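Bonthorpe site visit, minutes
Present: Itsuki Katayama (Wasora), four members

Katayama opened at 2:20 with Clultel's two-arm cell. Quoted price 1174 a month.
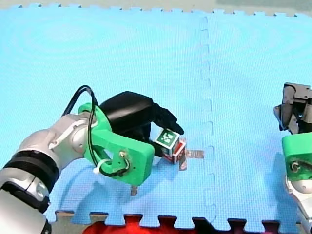
Members asked what the fee covers. Support yes, spare fingers no. It was noted that the left arm works over a single small cube on a foam mat – a long way from our parts bins.

Cycle time was raised next. No figure given.
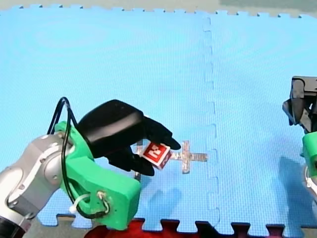
Left gripper holding the marked cube.

Tam asked about unmarked parts. Katayama said
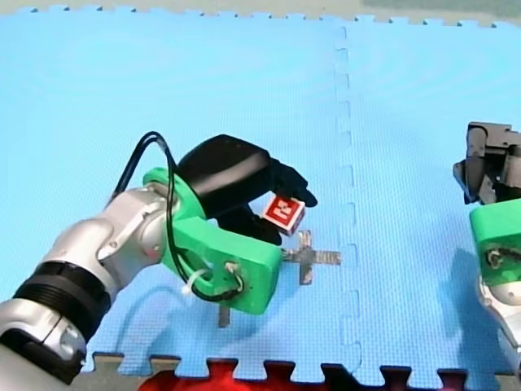 that would need a further trial, not priced. Tam was not satisfied.

Second task discussed.

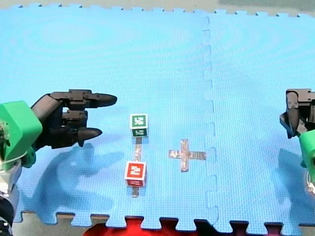
Floor space is still open. Two cubes, red and green, both carry printed markers, and our castings carry none. No order until Clultel answers in writing.

Closed 3:10.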